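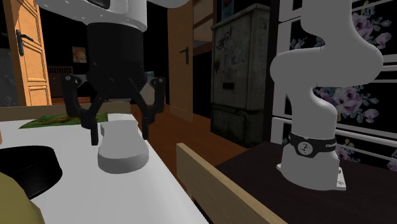
Weißer Greifarm am weißen Tisch (Computergrafik)

So, heute wird geputzt und geschraubt! Ich spiele jetzt seit Jahren in einem Kellerraum Schlagzeug, und wenn ich etwas gelernt habe, dann dass Becken, Felle und Hardware viel weniger Pflege brauchen, als man denkt, aber eben die richtige. Ich schreibe mal auf, wie ich das mache.

Becken zuerst. Fingerabdrücke gehen bei mir mit lauwarmem Wasser und einem Spritzer Spülmittel weg, weiches Tuch, immer den Rillen nach, nie quer. Danach gleich trockenreiben (Geschirrtuch reicht völlig). Scheuermilch bitte nicht, auch nicht »nur ein bisschen« – ich habe mir damit an meinem alten Ride das halbe Logo weggerubbelt und ärgere mich heute noch.

Quietscht die Fußmaschine? Meistens sitzt einfach Staub im Gelenk. Ich pinsele alles mit einem alten Backpinsel aus und gebe dann einen Tropfen Nähmaschinenöl drauf. Einen! Mein Kumpel Edin Kneževič hat seine mal regelrecht gebadet, danach klebte die ganze Teppichfaser drin und er durfte von vorn anfangen.

Felle wechseln geht am schönsten auf dem Küchentisch mit einem Handtuch drunter. Wenn das alte Fell runter ist, wische ich die Gratung trocken ab und fahre einmal mit dem Finger rundherum, ob irgendwo eine Macke ist. Schrauben erst alle mit der Hand andrehen, dann über Kreuz mit dem Schlüssel, immer nur eine halbe Umdrehung. Ja, das dauert. Ich höre dabei Radio.

Und die Flügelmuttern, die ständig verschwinden: Marmeladenglas, Deckel drauf, fertig. In meinem liegen noch 6 Filzscheiben und 2 Stimmschlüssel, damit komme ich über jeden Auftritt. Viorica Softić aus unserer Probegemeinschaft hat ihren Stimmschlüssel stattdessen am Schlüsselbund, auch gut, solange man den nicht zu Hause vergisst.

Ach ja, der Teppich! Mit kleinen Streifen Malerkrepp markiere ich, wo die Ständer hingehören. Im June-… äh, im Juni beim Hoffest stand alles in Nullkommanichts. Das Krepp alle paar Monate erneuern, sonst bleibt der Kleber im Flor hängen, und den kriegt man nur noch mit Bügeleisen und Löschpapier raus.

Diese Website verwendet Cookies. Mit der weiteren Nutzung erklären Sie sich damit einverstanden. Mehr erfahren | OK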